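Hokard Home Forum > Textiles and Soft Furnishings > Stripes with florals: settle this for me

bosier_blue
Posting in here after a long argument at home. I've had a white cloth with a blue leaf and flower print on the table since November and I'm fond of it. The other half of the household wants to bring in red stripes. I said no. I was then told I had no imagination, so I held the two together to prove my point and have been less sure of it ever since. 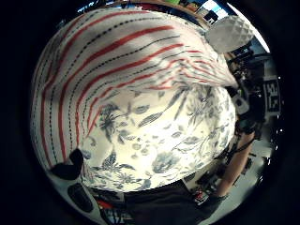
Photo: bosier_blue / Hokard members' gallery

The red is proper bold red, with thin black dotted lines running between the stripes. The blue is the faded sort, navy going to slate, on a creamy white. On paper it's a deckchair falling on a herbarium. In daylight I keep looking at it and thinking, well, maybe. Would you put them in the same room? I'd want the striped stuff for napkins or a cushion, the floral stays put.

trusent_terrace
Yes. Easily. Both have a white ground and that does most of the work. If one was on beige I'd tell you to run.

mothballed
I'd tell you to run anyway. Red and black on white shouts, and your blue print mumbles. You'll sit down to dinner and all anyone will see is the napkins.

trusent_terrace
Some of us like our napkins to be noticed, mothballed.

mothballed
Some of us have had guests.

selvedge_sue
Scale is what matters here. Long thin leaves and small buds next to wide stripes is fine, they're different enough in size that they don't fight. It goes wrong when both patterns are the same size and your eyes can't settle. I did that once with curtains and a sofa and had to sell the sofa.

kettle_on
What's the rest of the room like? You can't judge two bits of cloth on their own. I bought 11 metres of a mustard check that way and it's still in the loft, along with my good name.

bosier_blue
Fair question. It's a big light room that does too many jobs. Pale wooden desk behind the table with a monitor and a laptop on it, plus the usual drinks that have been set down and then adopted. Fiddle-leaf fig at one side in a plain white pot, lamp at the other with a drum shade and a raised triangle pattern on its white base.
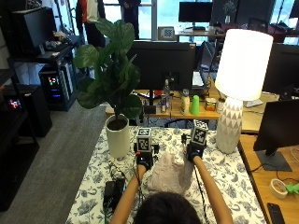
So apart from the plant it's mostly white, black and pale wood, and the blue in the cloth is about as daring as it gets. My worry is that red would be the only warm thing in there and would look as if it had wandered in from a pub. The counter-argument I'm getting at home is that the room could do with a pub.

kettle_on
The counter-argument is right. I'd have one red cushion and see who complains.

mothballed
Keep the fig, keep the lamp, leave the stripes in the drawer. If you must have something extra, go for a soft pink or a lavender. It'll sit with that blue and let you eat in peace.

selvedge_sue
Pink with that blue is lovely but it does go a bit bathroom if you overdo it. And please wash the red before it goes anywhere near a white tablecloth. Twice, cold, with a colour catcher. I can't stress this enough – my christening tablecloth is now a different religion.

trusent_terrace
Seconding the washing. Also check the weight. If the stripe is a lot heavier than the floral it'll never fold the same and you'll be ironing till spring.

bosier_blue
Weight hadn't crossed my mind. I'll hem four napkins' worth, wash them twice and leave them out for a fortnight. The Mahasneh thread on mitred corners is still the one to follow for that, is it?

selvedge_sue
Yes, but skip to the second page. The first is all people arguing about pins.

mothballed
I stand by what I said about the pins.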